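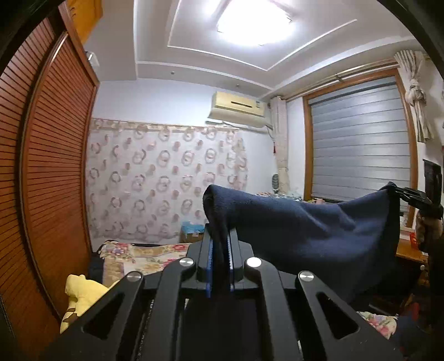
Fig. 15. Navy fleece cloth held at both ends, bed behind.

Section 15: Folding Fleece Throws and Small Blankets

Last updated: March

15.1 Scope

This section covers single-layer fleece cloths that one person can spread over a bed. It applies to the Imrie storage insert with the standard shelf. For quilts and filled covers, use Section 16. For curtains, use the separate Pevavside sheet.

15.2 Before you start

Remove loose items from the bed. Pull the bedspread flat so that its creases do not carry through to the cloth. Boxes and tissue holders on the far side of the bed may stay where they are if the cloth will not reach them when spread.

Check the cloth for a care label. If the label is sewn into a corner, start with that corner facing you and on the underside.

CAUTION: Do not fold fleece that is damp. Hang it until it is dry on both sides, including the hem.

15.3 Folding on the bed

1. Take hold of the cloth at one end. Grip the hem itself and a little of the fabric next to it.
2. Take hold of the far end in the same way.
3. Raise both ends to the same height. The middle will sag. Do not pull it tight, as fleece stretches across its width and the edges will not match later.
4. Lower the cloth onto the bed with the long edge parallel to the side of the mattress.
5. Smooth from the center outward with the flat of the hand. Work out any long fold that formed below a held corner.
6. Bring the left end over to meet the right end. Match the corners first, then the hem between them.
7. Fold again in the same direction.
8. Turn the near edge up to the far edge. Press lightly along the fold.
9. Check the width against the shelf guide. If the bundle is too wide, open it back to step 7 and fold in thirds.

NOTE: Dark fleece shows lint from a light bedspread. Lay the better side up in step 4 and run a lint roller over the outside after step 8.

NOTE: On a patterned bedspread the edge of a dark cloth is easy to see. On a dark bedspread, put a light towel under the cloth before step 4.

15.4 Placing in the wardrobe

1. Open both wardrobe doors fully. Move soft toys and anything else standing in front of the doors before opening them.
2. Place the bundle on the shelf with the closed fold facing out.
3. Stack heavier cloths below lighter ones.
4. Leave a hand's width clear above the stack.
5. Close the doors. If a louvered door touches the stack, take out the top bundle and store it on another shelf. Fabric pressed against the slats will mark.

CAUTION: Do not store folded cloths on top of the wardrobe under an air conditioner outlet. Drips and dust from the unit will settle on the upper layer.

15.5 Faults

Corners do not meet in step 6: the cloth was stretched when lowered. Lift both ends and repeat from step 3.

Bundle opens on the shelf: the closed fold is facing the back. Turn it around.

Shelf guide does not fit: check the part number on its underside. Inserts marked 1059 take the narrow guide; inserts marked 1736 take the wide one.

Section text: Doğukan Tekin

Related sections
Section 14: Fitting the Imrie shelf guide
Section 16: Quilts and filled covers
Pevavside sheet 121: Taking down and folding curtains
Vedo lint roller: changing the sleeve

Contact Fivley Support | © Fivley | Back to top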